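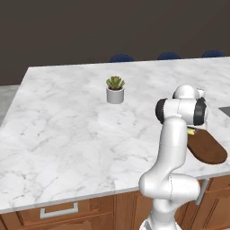
Neue Kollegen, alte Schürze

Seit Mai arbeite ich also halb in der Küche und halb am Bildschirm, und weil mich inzwischen wirklich alle danach fragen (meine Mutter, der Mann vom Getränkemarkt, meine komplette Chorhälfte), schreibe ich es jetzt einmal auf.

Wer hier neu ist: Ich bin gelernte Köchin und seit vielen Jahren bei Kallberg in Pastulitz. Wir kochen für Schulen, zwei Pflegeheime und ein paar Betriebe. Keine Sterneküche, aber ordentliches Essen, und das jeden Tag. Im Winter hieß es dann, wir bekommen Roboterarme für die kalte Küche. Zwei Stück, erst mal zur Probe. Das Ganze läuft bei uns unter dem Namen Ayele, die Software kommt von einer kleinen Firma namens Brernance, und die wollten jemanden aus der Küche dabeihaben, der ihnen sagt, wie die Handgriffe gehen. Ich habe mich gemeldet. Hauptsächlich, muss ich zugeben, wegen meiner Knie.

Die Stimmung bei der ersten Versammlung war mies. 24 Leute im Pausenraum, Kaffee aus der Thermoskanne, und vorne ein Vortrag mit sehr vielen Pfeilen. Irgendwann fragte Letay Kassa aus der Spülküche, wie viele von uns nächstes Jahr noch da sitzen. Es gab eine Antwort, die ziemlich lang war und in der keine Zahl vorkam. Danach haben wir den Betriebsrat gebeten, sich das schriftlich geben zu lassen. Jetzt steht es drin: keine Kündigungen wegen Ayele, solange die Probe läuft. Was danach kommt, steht nicht drin. Das wissen wir alle, und das liegt auch mit auf dem Tisch, wenn wir morgens um halb sechs die Gurken auspacken.

Was ich mir völlig falsch vorgestellt hatte, war mein eigener Anteil. Ich dachte, ich stehe neben dem Arm und zeige ihm, wie man ein Brett hinlegt. Stattdessen sitze ich im alten Büro vom Einkauf vor einer gerechneten Küche. Da wird fast alles erst simuliert, bevor sich bei uns in echt irgendwas bewegt. Die Küchen darin sehen übrigens aus wie aus dem Möbelkatalog: Marmor, Holzfronten, auf der Arbeitsplatte ein Topfpflänzchen! Ich habe beim ersten Mal laut gelacht. Bei uns ist alles Edelstahl, und eine Pflanze würde keine einzige Hygienebegehung überleben. Aber die Leute von Brernance sagen, der Arm soll mit verschiedenen Küchen klarkommen, und die schicken haben sie eben schon fertig gehabt.

Meine Aufgabe ist es, Abläufe zu zerlegen. Schneidbrett nehmen, zum Beispiel. Klingt nach nichts, oder? Ich habe dafür zwei Nachmittage gebraucht. Wo fasst man an, wenn das Brett ganz flach aufliegt? Ich schiebe es mit dem Handballen ein Stück über die Kante und greife von unten, das mache ich seit der Lehre so und habe nie darüber nachgedacht. Mein Ablauf hatte am Ende zehn Schritte, und beim dritten Durchlesen fiel mir auf, dass der wichtigste fehlte: gucken, ob jemand ein Messer drauf liegen gelassen hat. Das macht man einfach. Schreib das mal auf!

Ein bisschen stolz war ich an dem Tag schon. So viel, was wir können, hat ja nie irgendwer aufgeschrieben. In meinem Zeugnis steht »zügig und sauber«, fertig. Und jetzt sitzt da eine junge Ingenieurin mit Notizblock und will wissen, woran ich merke, dass ein Brett gleich rutscht. (Am Geräusch. Sie hat sehr lange auf ihren Block geschaut.)

Andererseits — und das schreibe ich hier, weil ich es in der Arbeit nicht so sage — gebe ich da etwas her. Letay hat mich neulich beim Rauchen gefragt, ob ich mir nicht komisch vorkomme, ihnen das alles zu erklären. Doch, tue ich. Nicht jeden Tag. Aber manchmal fahre ich heim und rechne im Kopf, welche Schicht in der kalten Küche man mit zwei Armen dichtmachen könnte, und dann bin ich schlecht gelaunt und mein Mann kriegt Nudeln mit Butter.

Im Team hat sich auch jetzt schon was verschoben, obwohl die Arme bisher kaum etwas Nützliches tun. Die Jüngeren wollen ans Projekt, weil es eine Zulage gibt. Die Älteren wollen wissen, warum es für dreißig Jahre am Kessel nie eine gab. Da haben sie recht, finde ich. Ich bekomme die Zulage und habe trotzdem mit unterschrieben, als es darum ging, dass die Einarbeitung reihum vergeben wird. Im Moment bin ich dran, danach kommt jemand anderes, und ich stehe wieder ganz am Salat. Ehrlich gesagt freue ich mich darauf, der Bürostuhl ist eine Katastrophe.

Was ich gern los wäre, ist das Tragen. Wir haben an einem normalen Vormittag 114 Behälter, die gefüllt, gedeckelt und in die Wagen gestellt werden müssen, und das geht ins Kreuz. Wenn Ayele mir das abnimmt, backe ich dem Ding einen Kuchen. Nur ist genau das bisher nicht geplant! Es geht immer um Brettchen und Schüsseln und leichte Sachen. Ich habe es bei Brernance angesprochen, und sie haben freundlich genickt und von der Traglast angefangen. Ich spreche es nächsten Monat wieder an.

So, und jetzt muss ich ins Bett, der Wecker geht um vier. Wer selber in einer Großküche arbeitet und so etwas schon hinter sich hat, schreibt mir bitte in die Kommentare, vor allem wie das bei euch mit den Schichten ausgegangen ist. Das Rezept für den Linsensalat reiche ich nach, das habe ich nicht vergessen.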